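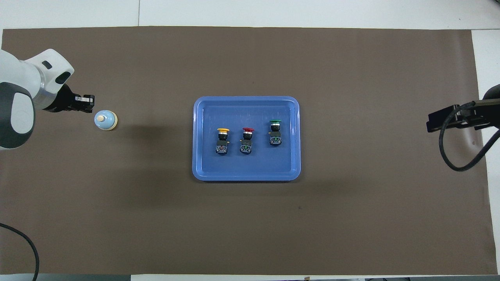 Push-button switches in a blue tray, with the two arms on either side.

Paquette puts arm purchase on hold, wants spare parts costed first

MERNMONT — Paquette, the control panel shop on the east side of town, has pushed back a decision on buying more robot arms until November. The money is there, the company said. The numbers on everything that goes with the arms are not.

The shop has 2 arms working at one table now, on small parts handling — mostly push-button switches, the red, green and yellow kind that end up on the front of machine cabinets. Parts get picked out of a tray or put into one. Dull work, and the shop has trouble keeping people on it.

The plan going into the fall was to order a second pair and set up another table beside the first. That order was supposed to go out last month. It didn't.

What held it up was the list of extras. Gripper fingers, cables, trays, table mats, a spare controller, plus the hours to set it all up. The first budget covered the arms and a one-line entry for "accessories." When the purchasing office asked what was in that line, the answer came back as three different answers from three departments.

So now the line is being broken out. Every item gets its own price, its own lead time and a guess at how long it lasts. Fingers are the big question. They wear, and the shop wants a drawer full before it doubles the number of arms. Cables are next — the current ones run loose near the table, and the new layout calls for longer runs and proper clips. Cheap stuff, but no one had put it in.

Two suppliers are quoting. Dridari, which sold the shop its present setup, is offering a package with arms, grippers and a service plan. Reltent is quoting on grippers and spares only and says its parts will fit what Paquette already owns. The shop hasn't said which way it leans. It did say the service plan is the sticking point with the first quote, as it renews on its own every year and the price for later years is left blank.

Lead times matter too. Dridari is quoting 12 weeks for arms. Reltent says spares can ship sooner but wants a bigger first order to hold the price.

Trays turned into there own small fight. The assembly side wants one standard tray for every switch the shop handles. The stockroom has shelves full of older trays and would like to use them up. A tray swap means reteaching the pick positions, which means hours, which means money that wasn't in the first draft either. For now the trial will stick with one kind of tray and the stockroom will hang on to the rest.

Before anything is signed the shop wants to see a run of 500 switches on the existing table, mixed colors, with every stop written down along with the cause. Stops get sorted into part trouble, tray trouble and arm trouble. If most of them are tray trouble, the company said, the money may go to trays and fixtures first and the arms can wait until spring.

The run will be done on the day shift. Starts at 7 a.m., same table, same brown mat, no changes to the setup partway through. That last part was added after an earlier check where someone moved the table between batches and the results had to be thrown out.

No jobs are being cut under the plan, according to the company. Panel wiring is behind and people moved off parts handling would go there. Training for that isn't in the equipment budget and will be asked for separately.

Also not in the budget yet: power. The wall outlets near the second spot are shared with a label printer and a bench oven, and an electrician has been asked for a price on a new circuit. Floor space looks OK. A parts rack has to move a few feet, and the aisle stays wide enough for carts.

Leasing was looked at and dropped, at least for now. The monthly figure was fine but the lease would not cover grippers bought from another supplier, and the shop wants to keep that option open. Used arms were brought up as well. Purchasing said no, mainly over warranty.

The revised request should be ready in November. It will show two prices, one for arms plus spares and one for spares and trays alone, and the owners will pick. Both quotes are good through the end of that month. If the pick comes later then that, the suppliers will have to be asked again, and Dridari has already warned that its arm price is going up.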